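## Tocador blanco con espejo ovalado, ¿me lanzo?

**noeline_pomare**
Hola a todos. Llevo desde primeros de mayo buscando tocador y en Baner he encontrado uno que me tiene loca – dos cajones anchos delante, patas curvas, espejo ovalado con su copete de flores... ¡precioso! Piden 318 euros.
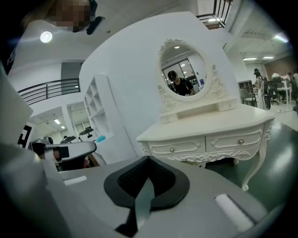
Lo que me frena es el dormitorio, que es pequeño, y no sé si tanta talla acaba cansando. ¿Alguien tiene uno parecido?

**vkereama**
Yo no lo compraría. Limpiar el polvo de esas molduras es un suplicio, te lo digo por la cómoda de mi suegra (bastoncillos y paciencia). Por 66 euros más tienes uno liso en Stulomen.

**marisa_r**
Pues no estoy de acuerdo con Vaughan, con una brocha suave se limpia en un momento. Los cajoncitos de debajo del espejo son ideales para pendientes. Yo miraría si los tiradores se pueden cambiar.

**noeline_pomare**
¡Gracias! Lo liso me aburre, Vaughan, lo siento, jaja. También me tienta la estantería blanca de cubos para los libros.

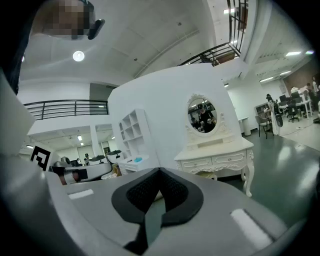 *La estantería de cubos, a la izquierda del tocador*

**vkereama**
La estantería sí me gusta, mira. Esa parte de arriba redondeada queda bien. Pero las dos cosas juntas en un cuarto pequeño... mide antes.

**marisa_r**
Y pregunta el precio del transporte, a mí me cobraron 33 euros.

**noeline_pomare**
Mañana saco el metro y os cuento.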